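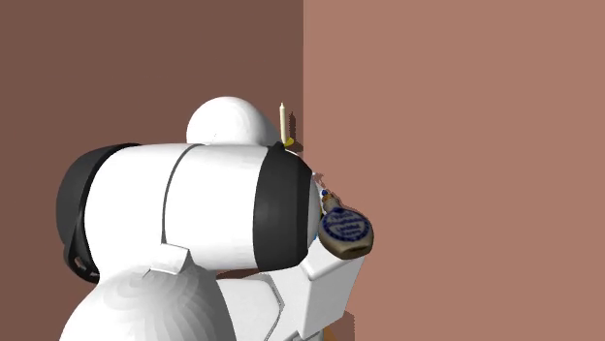
Minutes of the technical meeting, Edon Rowing Club, March 4, 2019. Present: Hildegard Wendt (chair), Arne Harms (minutes), squad coaches and the boathouse representative. Apologies were received from the Lumbao junior squad. The minutes of the previous meeting were agreed without change. Under matters arising, the repainting of the ergometer room was settled: the left wall is to be a dark reddish brown and the right wall a lighter, pinkish terracotta, meeting at the corner as in the picture at the head of these minutes. Both walls stay plain, with no lettering.

1. Winter training

AH reported on the winter block. Rate was capped at 20 for all steady-state pieces and the cap was kept to, with the exception of the Saturday group, who will be spoken to. Recorded attendance across all squads came to 1529 sessions. HW asked that land sessions and water sessions be listed separately in future, as the combined figure is of limited use for planning. Agreed.

2. Rigging

Oar lengths for the women's four have been shortened after complaints of heavy loading at the catch. The inboard setting is unchanged. Coaches are to measure span and gate height before each outing until the end of April and enter the values in the rigging book. Entries in pencil will not be accepted — several from last season can no longer be read.

The bow pitch on Kosteva was found to differ from the other three seats. The boat is not to be raced until this has been put right. Action: AH.

3. Crew selection

Selection for the Grudo regatta will be by seat racing in matched pairs, over 4 pieces, with 5 minutes' rest between them. Ergometer scores will be used only where the water results cannot separate two athletes. One coach asked whether body weight should be taken into account. HW replied that it would not be for this event, and the point was not taken further.

Coxes will be selected separately. The method was not agreed and is carried over.

4. Water safety

The launch must carry throw lines and foil blankets for every crew it follows. Outings are limited to 30 minutes when only one launch is available. The cold-water card by the slipway door is out of date and will be replaced. Action: boathouse representative.

5. Any other business

The second set of trestles has not been returned. Squads are asked to check their trailers.

The next meeting will be held in April, after the regatta draw has been published.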